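3.2 Materials and sampling

Respondents were drawn from the Pollport panel, which holds addresses for adults in two regions. Invitations went out by post in September, followed by one reminder. In total 2621 people returned a usable form. Forms with more than half of the items blank were left out, as were those filled in by someone outside the household.

The questionnaire asked how people store and carry loyalty cards, membership cards and travel passes, and whether they had stopped using any of them during the past year. Those who had stopped were asked for the main reason in their own words. Answers were coded by two readers working apart from each other, and differences were settled by discussion. The coding scheme was taken from the earlier Domamus study of household paperwork, with one change – "lost" and "forgotten at home" were treated as separate codes, as many respondents drew a clear line between them.

A subsample of nearly 1000 respondents also kept a diary for two weeks. They noted each occasion on which a card was asked for at a till or desk, and whether it was shown, looked for without success, or not looked for at all. Diary entries were matched to the main form by a number printed on both. Entries without a readable number could not be used.

Storage was grouped by type: wallet, separate card holder, phone case, loose in a bag or pocket, and kept at home. Holders with clear sleeves (Figure 2) were placed in the second group whatever their outer material. Respondents who named more than one type were assigned to the one they said they used most often. Where no main type was given, the case was kept for the overall figures but dropped from the comparisons in Section 4.
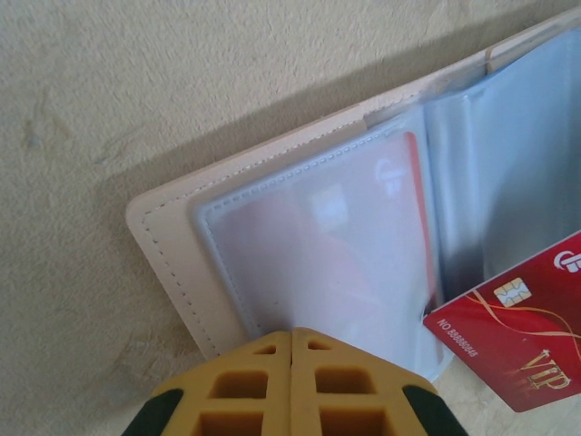
Figure 2. Open card holder with stitched leather cover and clear plastic sleeve pocket.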